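Home | Threads | Saved | About | Log in

Rocío Pacheco
18 August 2020

The office move people have told us carpet tiles are "the flexible choice". I've been sat looking at ours for a fortnight and I have questions. Thread.

Claim one: if a tile gets stained, you just swap it. Fine. Swap it with what? Ours came from Grotness, who say they keep spares of every colour. I rang. They have 2. We have 224 on the floor.

Claim two: laying them in alternating directions hides the joins. Does it? To me it looks like someone mowed a lawn. A charcoal lawn. Estrella Beltrán says I'll stop noticing by September. I don't think I will.

Claim three, and my favourite: the coloured stripes "guide people through the space". Guide them where?

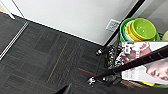
The corner by the socket, bowls and all.

I followed the orange one and then looked at the red one, which is short and brighter and stops before it gets to anything. If that's guidance I'd hate to see them do road signs.

The bowls are the bit I like, mind. Lime green on top, with yellow and orange rims showing lower down. Stacked plastic bowls in a corner have done more for the colour in this office than the whole Planora design pack, and I'd bet the bowls were cheaper.

Braulio Figueroa has replied to say the metal strip where the carpet stops is "a trip hazard waiting to happen". I've walked over it every day and I'm still upright, so I'm doubting that one as well. Happy to be proved wrong by somebody else's ankle.

Someone asked about cleaning. The leaflet says dark grey doesn't show dirt. It may not show mud. Try it with biscuit crumbs and get back to me.

Would I have them again? Ask me when a tile needs replacing and I've found out what the delivery costs. The last quote was £57 for a box of 6, and I'm not convinced that included the VAT.

Recent from Rocío Pacheco
Does anyone use a standing desk standing up?
The Nadar kettle, six months on
Plants that "can't be killed": a list of the dead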